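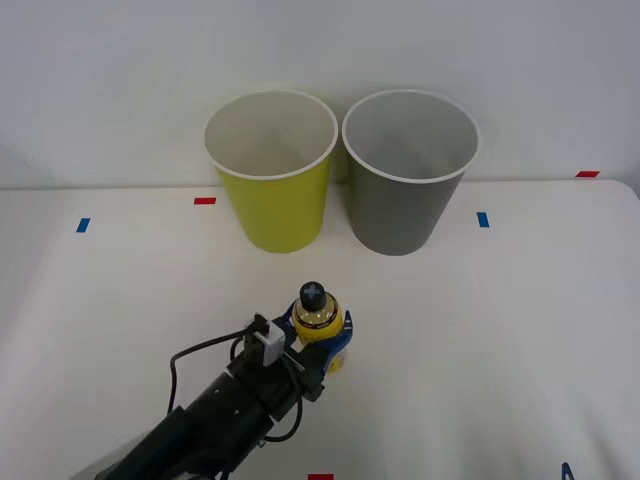
*Small bottle with yellow label and dark cap, held upright over the white table.*

# Print Room and Photograph Store: Inspection Checklist

**Site:** Tkachenko Collection, Soltcombe
**Inspected by:** Orysia Hordiienko
**Accompanied by:** Kyrylo Demchenko
**Period:** December

Mark each item Pass, Fail or Action. Comments are required for Fail and Action.

## A. Access and exits

- [x] Store door closes and latches without force. **Pass**
- [x] Exit sign lit. **Pass**
- [ ] Aisle between cabinets clear to full width. **Action**
 Comment: Two crates returned from the Histcombe loan are standing in the aisle. K. Demchenko to move them to the receiving bay by Tuesday.
- [x] Step stool feet intact and stool stored flat. **Pass**

## B. Cleaning and conservation liquids

- [x] All bottles carry a label naming the contents. **Pass**
- [x] Caps closed when not in use. **Pass**
- [ ] Safety sheets filed in the red binder. **Fail**
 Comment: The sheet for the film cleaner is the superseded edition. A current copy has been requested from the supplier in Cloltville.
- [x] No liquids kept above or beside open albums. **Pass**

## C. Viewing and handling area

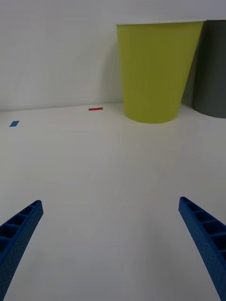 Cabinet cards, tintypes and loose snapshots are to be examined in the handling area only, one album or folder at a time. Nitrile gloves are required for tintypes and negatives; clean, dry hands are acceptable for mounted prints. Work surfaces must be pale and without glare, so that flakes of emulsion or mount board can be found before a folder is closed. The matte white tabletop meets this requirement, and the plain white wall behind it may remain without notices. Lighting over the table is even and requires no change.

- [x] Surface wiped down before first use. **Pass**
- [x] Pencils only; no pens in the handling area. **Pass**
- [ ] Supports available for bound albums. **Action**
 Comment: One foam wedge is crumbling and should be discarded. V. Polishchuk to order a replacement.

## D. Storage conditions

- [x] Temperature at time of visit not above 60°F. **Pass**
- [ ] Humidity log complete. **Fail**
 Comment: 7 daily readings missing. B. Kaufmann to confirm whether the logger was out of service.
- [ ] Box numbers match the register. **Action**
 Comment: Box 673 (studio portraits, painted backdrops) was found on the shelf assigned to Box 864. Both contents lists were checked and are correct. Shelf labels to be reprinted.
- [x] Negatives stored apart from prints. **Pass**

## E. Sign-off

Failed items are to be reinspected before the store reopens to readers. Copy to Liudmyla Onyshchenko, Registrar.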